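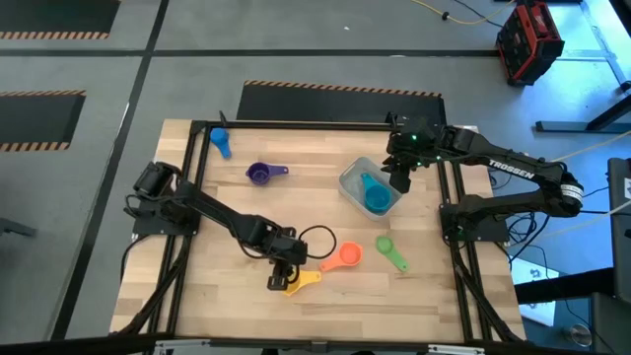 Page last changed: July, 16:21

Ticket 95 – Skulta sorting package, two-arm table
Raised by: Leterthorpe site
Assigned to: Yaowalak Somboon, Wondby Support
Status: Open, awaiting customer

Fault as reported
The left arm stops above the yellow measuring cup and the controller shows code 34 (grip not confirmed). The right arm, working beside the grey bin, reports no fault. The task is to place all six cups in the bin.

Action taken
09:21 – Controller log received. Code 34 is recorded only for the left gripper.
10:06 – Customer asked to restart the left arm alone. Fault returned on the next run.
11:34 – Customer asked to check that the cable loop at the left gripper is fully seated at both ends. Reported as seated.
14:06 – Grip threshold found at the factory value, which is set for thicker objects. Customer advised to lower it to 21 and save the profile under a new name.

Outstanding
The customer is to run the task again with the new profile and return the log. Should code 34 appear again, a replacement gripper cable will be sent under the Skulta service agreement. The cable on the right arm should not be exchanged with the left for testing – the two are different lengths.

Copied to: Kovačević, accounts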